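Section 5. Comparing finger inserts on the Zevach hand-held gripper 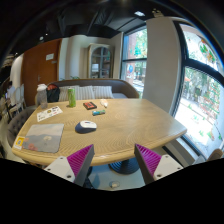

5.1 Before you start

This section covers side-by-side trials of the ribbed Zevach inserts and the smooth Zalham inserts on the same hand-held body. It replaces the sheet that shipped in the box, which claimed the ribbed set was better on "all everyday objects." We have not been able to reproduce that claim, and you should not take it as a starting point.

You need:

One hand-held gripper with both finger mounting plates
One set of ribbed inserts
One set of smooth inserts
The small hex key from the Tsakiris tool roll
A table with a clear area to set things down in
A mix of ordinary objects, at least one of them tall and narrow

Computer mice, drink cans, small boxes and flat packets make a reasonable mix. Foam test blocks do not. Everything holds a foam block, and a score from one tells you very little about the insert.

5.2 Fitting the inserts

1. Open the fingers all the way and lock the trigger.

2. Loosen the screws on the left mounting plate. Do not take them all the way out.

3. Slide the insert in with the ribs facing the opposite finger. The dark contact strip goes along the edge.

4. Tighten the screws a little at a time, moving from one to the next. Stop when the insert no longer shifts under your thumb.

5. Repeat on the right side.

6. Release the trigger lock and close the fingers slowly. The strips should meet along their whole length. If they meet only at the tips, one insert is not seated. Go back to step 2.

CAUTION: Keep your free hand away from the fingers when you release the lock. The return spring is stronger than it feels during normal use.

NOTE: The Zalham inserts are sold as a direct fit. On 2 of our bodies they needed a shim before the tips would line up. Check yours before you blame the grip.

5.3 Checking the camera view

7. Hold the gripper over the table at working height with the fingers open.

8. Look at the live view. Both fingers should come in from the bottom, one on each side, with a wide gap between them. The black area below them and the dark curved edges at the upper corners are normal for this lens.

9. Move one object from the near side of the table to the back and watch its outline. Thin items are the first to get lost against a busy background.

NOTE: The vendor brochure says the wide view "removes the need for a second camera." It shows a lot of room. Whether it shows enough of the contact point once the fingers are closed is a separate matter, and you should judge it with your own objects.

10. Record a short clip with nothing in the grip. Keep it as the reference for this body and this insert set.

5.4 Running the trial

11. Choose one object and mark where it starts.

12. Grasp it, lift it to the height of your elbow, hold, and put it back on the mark.

13. Write down the result as held, slipped or dropped. Do not use "mostly held." Early logs were full of it and we had to throw them out.

14. Repeat until you have 100 attempts per object per insert set. Change hands halfway through. A tired wrist will make either insert look bad.

15. Swap inserts and run the same objects in the same order.

CAUTION: Do not lift open drinks or glass with either set. Stop the trial if a contact strip starts to peel.

5.5 Reading the numbers

Our full log at Stulville has 2884 attempts. The ribbed set did better on the cans. On flat packets we saw no difference we would be willing to defend, and roughly a third of the slips came from one operator's first session, before the grip height was fixed in step 12. Those attempts are still in the log but are flagged.

A hand-held trial also tells you less than people want it to. The person holding the tool corrects for a poor grip without noticing, and an arm will not. Treat a good result as permission to test on the arm. Do not order inserts in bulk on the strength of it.

If your results disagree with ours, send the raw log and the reference clips to Sum-yee Tse. Averages alone cannot be checked and will be returned.

Section last revised February 23, 2020. Inserts bought before this revision may use the older, longer screws. See section 2 for the part list.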